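Do loyalty cards save shoppers money?
Project report, Plekville College, September

Prilleser, the supermarket on the Nevemel road, says its card "pays you back every week". I doubted this, so for my project I kept my family's receipts and worked out what each basket would have cost without the card.

We spent 3,849 pounds over the length of the project. The card price was lower on plenty of items, but many of those were things we would not have bought otherwise. Georgiou, the small grocer by the station, has no card at all and was cheaper for bread, eggs and most vegetables.

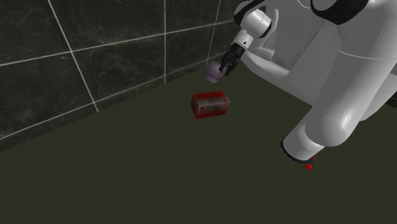

Reading time: 2 minutes

The points were worse. It takes 500 of them to get a voucher, and the voucher runs out before most people have a use for it. I also asked shoppers outside both shops to fill in a form. I got roughly 200 back. Most said the card saved them money, but very few could say how much, and I do not think a feeling counts as a result.

My method has faults. One family is a small sample, and I only compared prices at Georgiou on the days I could get there. Some "full" prices at Prilleser also went up shortly before the card offer began. I would want to follow that for a whole year before calling it a trick, but it looks like one to me.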